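Sep 18, 2023
by the diary keeper

Search this diary
Go

Spent most of today with a spreadsheet open and a cup of tea going cold next to it, which is how budget season always goes for me. The question this year is how many hand-held grippers we order for the teaching room, and whether we get the Cuvel ones again or give Sugiyama a chance. I said I'd have a number by tonight. I do have a number, sort of! 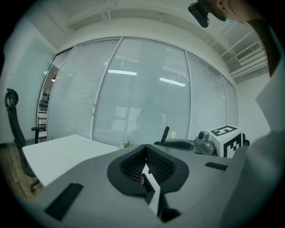
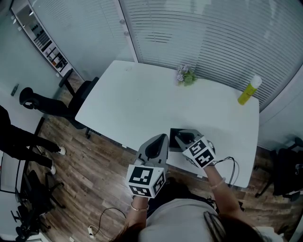 The grey grippers at the desk, and the marker cubes I keep having to price separately.

So, the sums. We teach the robot arms by having people do the job by hand first, with the grippers, and the more pairs you have the more people can be at it. My first draft in August said 20 grippers. Then I remembered that every one wants its cube, its cable and a set of spare finger pads, and the draft went up so fast I shut the laptop and went for a walk.

Spare pads are the thing I got wrong last year. I put down 6 sets for the whole of Skurdale because they looked so sturdy in the catalogue (rubber is rubber, I thought, how fast can it go?) and we were begging for more before the summer. Cuvel want 400 for the big box of them. It made me wince, but the small boxes work out dearer and I'd only be filling in the form three times over, and I hate that form.

Sugiyama's quote is nicer on the gripper and horrible on everything else. Delivery is eight weeks, and they charge for a training day whether you want one or not. I rang to ask if we could skip it and got a very polite no. Their handle is meant to be lighter, though, and after an afternoon of picking things up and putting them down my own wrist would vote for that!

Also on the list, none of it exciting: cable clips, longer leads, more wipes, another white table the same size as the one we've got. I keep wanting to cross the table off and then putting it back. The people on Raltau need their own corner and they can't keep waiting for ours to be free. Chairs we have plenty of, thank goodness, so that's one line with a nice fat zero in it.

Where I've got to is eight grippers now from Cuvel, the big box of pads, the table, and one single Sugiyama to try out if they'll sell me one without the training day. The rest can go in next year's plan. I've moved the arm itself to next year as well, and I feel a bit sick about that, but there's no point having a second arm sitting there with hardly anyone able to teach it.

Must remember to ask if the cubes can be printed in-house. And find last year's invoice, which I'm fairly sure is in the drawer with the takeaway menus.

We use cookies to remember your reading settings. Accept / Manage choices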